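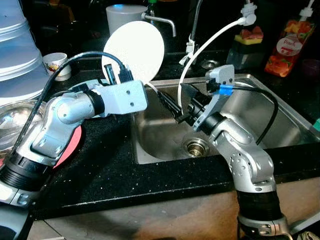
Los dos brazos encima del fregadero, con el plato blanco de pie detrás.

05/07/2019

Voy rápido que mañana madrugo. Hace semanas que no escribo nada del montaje y ya me han preguntado dos veces por correo si lo había dejado. No lo he dejado. Lo que pasa es que ahora los brazos viven en la cocina y la cocina es de todos, así que entre quitar y poner se me va la tarde.

Resumen para quien llegue nuevo: dos brazos, la idea es que cojan platos del fregadero y los dejen escurriendo. Nada más. No friegan. Empecé en abril en el taller compartido, con una mesa lisa y cubos de madera, y allí todo iba de maravilla. Claro. Los cubos no brillan ni resbalan y la mesa no tiene un agujero en medio.

Lo primero, los soportes. Los de las muñecas, los grises, son ya la cuarta versión. La tercera se rajaba justo por los agujeros de los tornillos, siempre igual, siempre un domingo con todo cerrado. Timo Brinkmann, del taller, me dijo que subiera el relleno y que redondeara las esquinas, y le hice caso en las dos cosas. De momento aguantan. Si alguien quiere los ficheros que me escriba, están sin ordenar y con nombres tipo "soporte_bueno_final_3" pero están.

Los cables. Uf. El cable negro sale del conector, hace el arco y baja pegado al brazo. Le dejé holgura de sobra después de arrancar uno de cuajo la semana pasada (giro de muñeca, tirón, pantalla en negro, yo gritando). En el derecho además hay cinta azul para sujetarlo. Es cinta de pintor de toda la vida y ya sé que no es solución, tengo que imprimir una pinza. Lo pongo en la lista. La lista da miedo.

Los dedos de la pinza: uno largo y fino, negros. Los cortos no llegaban al canto del plato sin que la muñeca chocara con el borde del fregadero. Con los largos llega pero flexionan, y un plato llano pesa más de lo que parece cuando lo coges por una punta. He probado a forrarlos con dos gomas distintas, una de Harkard y otra que venía suelta en una caja de Stevach. La de Stevach agarra mejor en seco. En mojado ninguna de las dos me convence.

Y el acero. El fregadero refleja todo, los brazos, la lampara, a mí. La cámara ve un borde donde no lo hay y el brazo derecho baja a buscarlo tan tranquilo. He bajado la exposición y he puesto la luz más de lado — mejora algo, no del todo. El plato blanco con mucha luz tampoco ayuda, sale como una mancha lisa y no hay manera de sacarle el canto. Probaré con uno de color, a ver.

Números de ayer, por si sirven a alguien. 25 intentos seguidos con el mismo plato, 20 agarres buenos. Suena bien pero ojo, con el plato de pie y siempre en el mismo sitio. Tumbado en el fondo no lo cuento porque es una vergüenza. Cada intento tarda unos 30 segundos, que para coger un plato es una barbaridad, pero lo tengo todo a velocidad de abuela a propósito. No quiero sustos con loza de por medio.

Otra cosa que me comió una tarde entera: la calibración entre los dos brazos. Si muevo una base un par de milímetros al limpiar la encimera, adiós, los dos dejan de estar de acuerdo sobre donde está el plato. Probé la rutina de Yatsenko, la que recomendaban en el foro, y va bien pero es larguísima. Al final marqué la posición de las bases y compruebo con tres puntos antes de empezar. Si los tres cuadran, sigo. Si no, rutina larga y café.

Pendiente:
— pinza para el cable derecho
— goma nueva en los dedos, algo que agarre en mojado
— parada de emergencia más a mano, ahora tengo que estirarme
— platos de color
— mirar la placa de Ridska que me prestaron, sigue en su bolsa

Lo de usar los dos brazos a la vez, uno sujeta y el otro recoloca, lo tengo a medio escribir. Por separado se portan. Juntos se esperan el uno al otro y se quedan ahí parados como dos personas en una puerta. Creo que es un bloqueo tonto mío en el código, esta noche ya no lo miro.

Si alguien ha peleado con reflejos en acero y tiene algún truco que no sea pintar el fregadero, los comentarios están abiertos. Contesto el finde.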